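My Afternoon as a Robot's Right Hand

The first thing Unathi Mtshali tells me is to stop gripping so hard. I have my fingers wrapped around a plastic handle with a trigger on it, my knuckles are white, and the arm I'm steering doesn't exist. It lives in a simulator on a desktop computer at Ondora, a small robotics outfit on the second floor of an old shoe warehouse, and I am supposed to be teaching it to pick up a block.

"You're driving it like a truck," she says. She's right, and I drive a hatchback.

I'd come to find out how you show a machine a chore when you can't explain it in words. At Ondora the answer is that a person does it by remote control, over and over, while the computer records every twitch of the wrist along with whatever the gripper's camera sees. Then a program called Zosier chews on all of it and tries to come up with the moves on its own. The recordings are called demos. Mtshali has done 490 of them since January (she keeps a tally on her monitor in grease pencil) and she has opinions about good ones.

A good demo is boring. You go to the thing, you close on the thing, you lift. My first try was not boring! I came in too low, backed off, swung left, forgot which way was left, and finally pinched at the air a good inch short. The trouble is depth. You're looking past your own fingers through a lens so wide that straight edges bow, and the stuff you want keeps sliding behind the gripper just when you need to see it.

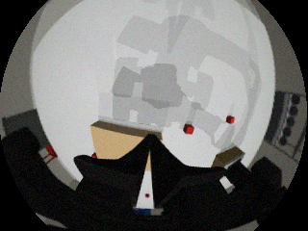
Mtshali's trick is to line up early. She picks her approach while everything is still in plain sight, then trusts it for the last stretch and keeps her wrist quiet. I asked if she ever peeks at the outside view, the one where you float over the robot like a ghost, and she looked a little offended. The robot doesn't get that view, so she doesn't use it either.

By my sixth or seventh go I had stopped thinking about the handle. It's a lovely feeling, the way parallel parking is lovely the one time it works, and I got cocky and sped up. Delete. Mtshali throws out anything with a wobble she wouldn't want copied, and she had her finger on the key before I'd even let go of the trigger.

Down the hall Jirayu Khunthong teaches the old way, with his hands on the real thing. His arm is named Rosser, for reasons that predate him, and when he holds down a button on its elbow it goes loose enough to push around. He walked it through a pick, let go, and had it play the motion back. Then he let me try. It's heavier than I expected and kind of companionable, like leading somebody's grandmother onto a dance floor.

I asked him which method is better and he made a face. Moving the arm by hand gives him a feel for the joints that he can't get from a controller, he said, but his own elbows end up in the camera's way, and he's worn out by lunch. The simulator people can reset with one key. Their target for this task is 2000 demos, and he'd rather not do that with his back.

They kept two of mine, which Mtshali says is decent for a visitor. I've asked her to tell me if Zosier starts swinging left.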